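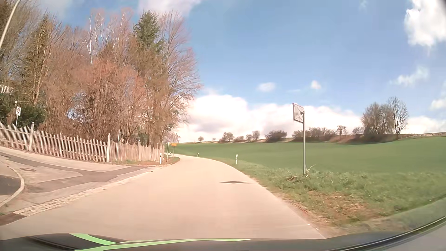 Foto: Martens Kurierdienst

Seit März schreibt bei Martens kein Mensch mehr den Tourenplan. Das macht jetzt Trulimby, eine Software der Firma Lolleo, und sie macht es nachts. Eine Fahrerin, die ihren Namen lieber nicht im Netz liest, fährt seither, was morgens auf dem Display steht.

»Früher hatten wir eine Wandkarte mit Nadeln und einen Disponenten mit Laune«, sagt sie. »Die Karte hängt noch.« Der Disponent ist auch noch da, er heißt jetzt Ausnahmemanager. Die Ausnahmen, sagt sie, gehen ihm nicht aus.

Landstraßen ohne Mittellinie hält das Programm für eine Einladung. »Es kennt 634 Adressen und keinen einzigen Trecker.« Acht Minuten sind für einen Hof vorgesehen, Plaudern inbegriffen — also keines. Wer länger steht, bekommt einen gelben Balken. Bei zwei gelben Balken ruft jemand an und fragt, ob alles in Ordnung sei. »Das ist nett gemeint. Glaube ich.«

Ob sie die alte Zeit zurückwill? Sie überlegt länger, als Trulimby erlauben würde. Nein, der Feierabend komme jetzt pünktlich, das habe die Wandkarte nie geschafft. Nur die Abkürzungen, die sie sich über Jahre gemerkt hat, will keiner mehr wissen.

Demnächst soll Zalance dazukommen, ein Modul, das den Fahrstil benotet. »Ich hatte in der Schule schon eine Vier in Betragen«, sagt sie und steigt ein.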